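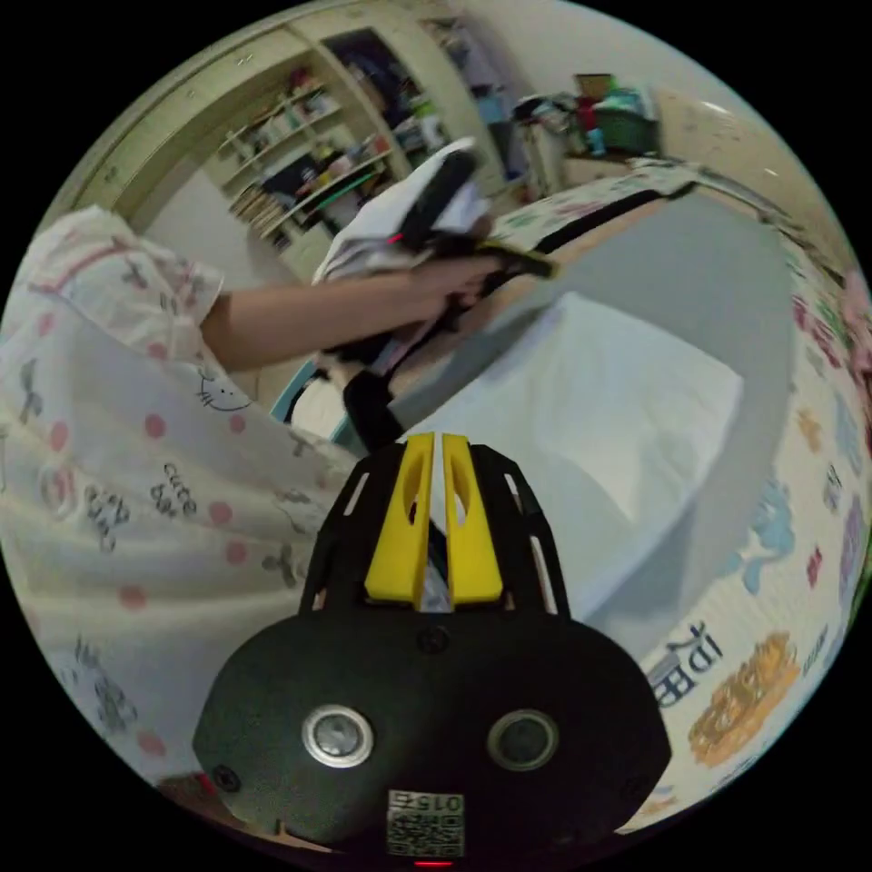 Eduardo Abella wrote in to ask why the previous edition of this guide gave a price for one gripper when every home he had budgeted for ended up needing two, plus spare fingers. The planning section has been rewritten with his question in mind.

2. Planning and budgeting for your grippers

Read this section before you place an order. The steps apply to hand-held grippers used for household tasks such as bed making, folding and tidying.

2.1 Work out what you need

1. List the tasks you want recorded and the rooms they take place in.

2. Mark each task as one-handed or two-handed. Spreading a sheet or folding a cloth usually goes down as two-handed.

3. Order one gripper for each hand in use at the same time. A single operator doing two-handed work needs a pair.

4. Add one spare gripper for every 6 in service. If you have fewer than that, add one anyway.

Note: Grippers from the Vidham and Cruzado lines do not share batteries or chargers. Mixing them in one household doubles the charging equipment on your order.

2.2 Set the budget

1. Start with the unit price on your quote. The Cruzado hand-held was listed at $423 in October, without fingers or charger.

2. Add fingers. Plan on replacing them after 9 weeks of daily work with fabric, sooner if the tips show wear.

3. Add storage. A full working day can fill more than 12 memory cards, and cards are not included.

4. Add operator time, including an unpaid-for item that many first budgets leave out – charging and copying files at the end of the day.

5. Enter shipping and return shipping as separate lines. Repairs are done at the Cleden service center and the customer pays for the box both ways.

Caution: Do not buy fingers by color alone. Check the part number against the label on the bag. Fingers for older bodies may look the same and will not seat fully.

2.3 Before you order

1. Measure the space beside each bed, table or counter. The operator must be able to reach the work with both arms.

2. Check that there is an outlet within reach of the charging spot.

3. Ask the household which hours suit them, and book the equipment around those hours. Rental periods start on the day of delivery.

4. Write down the ID on each gripper when it arrives and keep the list with your invoice. Drarkus will ask for the ID on any warranty claim.

Note: Renting is usually cheaper for a project of two months or less. For longer projects, ask for both quotes on the same sheet, with fingers and chargers included in each.

If your order is approved, go to Section 3, Unpacking and First Charge.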